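Jun 17, 2020
By Sorcha Foley

Fiore satin pajama set, red jacquard, with white piping

The Fiore is a two-piece long-sleeved set in a glossy satin weave. The jacquard is tonal: red swirling motifs on a red ground, visible mainly where light strikes the cloth at an angle. The shirt has a notched collar with rounded corners. White piping follows the collar edge, the front placket and the cuffs. The neck label is sewn in at the inside neckline and can be unpicked without opening the collar seam.

Satin of this type slides on itself. A stack of folded sets will shear sideways on a smooth shelf, and a loosely folded shirt opens again when the one below it is pulled out. The folding method supplied with the set is intended to limit this. Fasten the front, lay the shirt on a bed or table and square the hem before anything else. Turn the first sleeve straight across the chest, cuff inward, and flatten the shoulder. Repeat with the second sleeve, then bring the hem up to the collar in two turns. 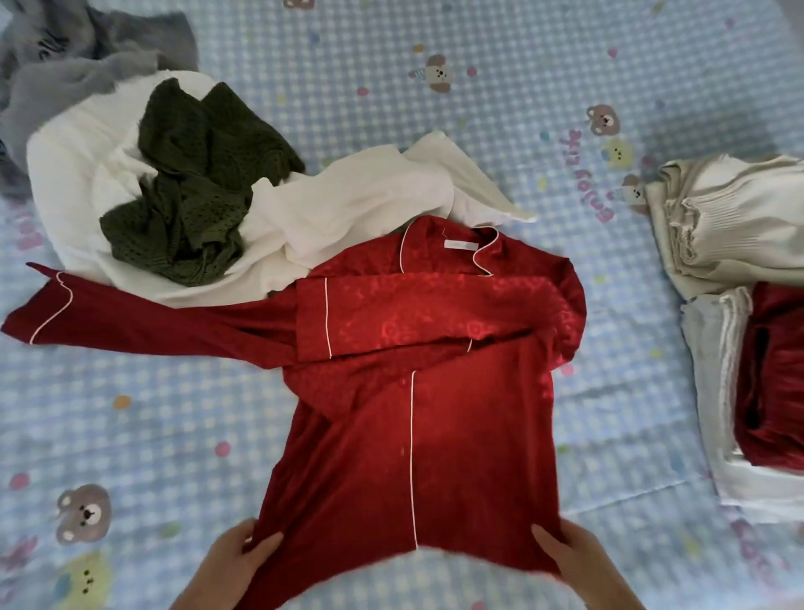

Skunness writes that the hem will not stay square on polished wood, and that a cotton sheet underneath holds it well enough to finish the fold. Tissue between the sleeves made no difference to the creases.

The observation on cotton agrees with our own handling. A brushed or plain cotton surface is preferred over lacquer, glass or melamine. Tissue is not required for drawer storage.

The trousers are cut straight. Fold one leg over the other along the inseam, check for twist at the knee, and smooth from the waistband toward the ankles. A twist left in at this stage sets as a diagonal crease and has to be pressed out. Fold in thirds and place inside the last turn of the shirt, so that the set stores as one block.

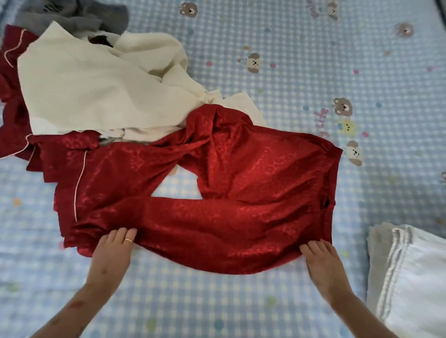 Fiore trousers, smoothed by hand before folding.

Care: machine wash cool, inside out, in a mesh bag. Wash separately from fleece and terry – both shed lint that clings to satin. Do not tumble dry. Press on the reverse at the lowest setting, and keep the iron point off the piping, where the cord can leave a shine line on the face.

Set weight is 900 g in size L, packed. The folded block fits the Clutwood drawer insert, medium, with the divider removed. It does not fit the small insert.

Item 149: Fiore set, red with white piping
Item 127: mesh wash bag, Zendside
Exchanges on unworn sets only. Size XL returns to stock in October.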